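Workshop Notes > Builds > Hand gripper

Search this blog Search Go

The gripper with blue pads, second version

23 May 2024

I have finished the second version of my hand gripper, and I want to write down how it was made while I still remember. The first version was bad. It closed well on big things, but with anything thin the two jaws met only at the tips, and the thing turned around between them and fell.

For those who come to this blog first time: I hold the gripper in my hand and move it like a robot arm would move. The camera looks over the jaws. Later the recordings go to a small arm which stands on my shelf and is not ready yet. I work on it in the evenings, partly in the shared workshop in Arkville and partly at home, in the bedroom, where there is no drill but there is quiet.

The linkage is the part that took the most of my time. Every side has black arms and silver pivot screws. In the first version I tightened the screws too much, and the arms moved with small jumps. Now I tighten the screw until it stops and then turn it back a little. After that I put one drop of thread glue, very small, on the end of the thread only. If the glue goes inside the joint you must take everything apart and clean it, and I know this from my own experience, two times.

The arms I printed in the workshop on the machine we call Bondberg, after the man who left it to us. It prints slowly. One arm took 184 minutes with the settings I like, and I did not want to hurry it, because the fast print has weak layers near the screw holes. One of them cracked in my fingers already when I put the screw in.

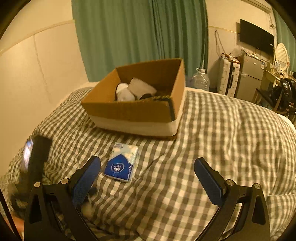

The pads are blue and have texture. I tried before with smooth rubber from an old bicycle tube, and it was good for hard objects and bad for soft ones. A soft package slides on smooth rubber when you lift it by the edge. With the texture it holds better, but the pad must meet the thing flat, so the angle of the jaw became important again. I have filed the pad seats by hand – not elegant, I agree – and now I have 2 seats which are not the same as in the drawing. I should correct the drawing.

I like to practice on the bed. On a desk everything lies flat and the gripper learns nothing from it, and me neither. On a duvet the surface gives way under the jaws, and small light things go down into the folds. A pack of tissues is a good object for this, and a bit of fluff is a very difficult one. You must come almost to the cloth and close slowly, and if you are too low you lift the duvet too. In my last evening of practice I made 21 tries with fluff and 18 of them I would keep. The other three were duvet.

The opening is also wider now. For this I made the lower arms longer, and the price is that the hand gets tired sooner. The spring I ordered from Maltus is too strong, I think. I will try a softer one, or maybe cut this one, but a cut spring never sits straight, so I would prefer to buy.

Somebody asked me under the last post where the idea of the linkage came from. It is from the Polishchuk clamp, a project which one member had on the wall of our workshop for long time. I changed the length of the arms and the place of the screws, the rest is the same principle.

What is left to do: the softer spring, the corrected drawing, and a better handle, as the current one is only a tube with tape around it. The small arm on the shelf needs a new base as well. I hope to have it standing in July, and then I will put the files here for download, with a list of screws.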